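Skudow parcel measuring station – bench model

15/02/2026 – posted by Mareike Thiele
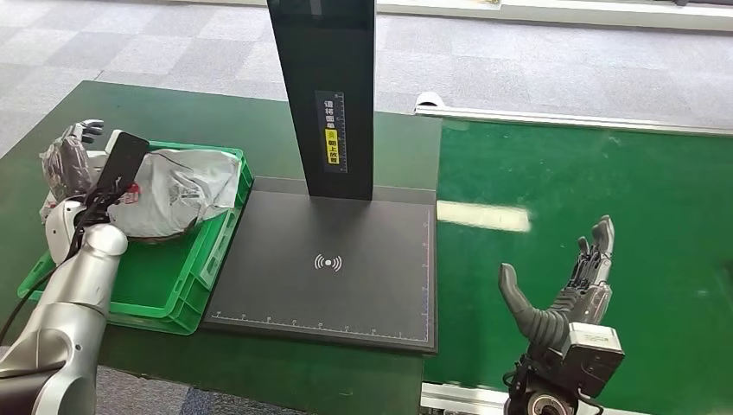
Skudow station on the packing bench, next to the belt. Ruler scales along the front and right edges of the platform.

Flat square platform, tall black column at the back. Put the parcel down, waybill side up (the label on the column says so too, in Chinese), read it, move it on. Matte top, wipes clean with a damp cloth.

Platform and column come in one box, 13 kg all in. Setup roughly 6 minutes if your table is level. Get it level first, seriously. Spare column labels on request – English ones back in stock, the January batch went fast.

Price 123 without the stand, stand is extra. Crates and belt not inculded. Bulk orders ask Osaze Fashola.

Contact | © Skudow | Back to top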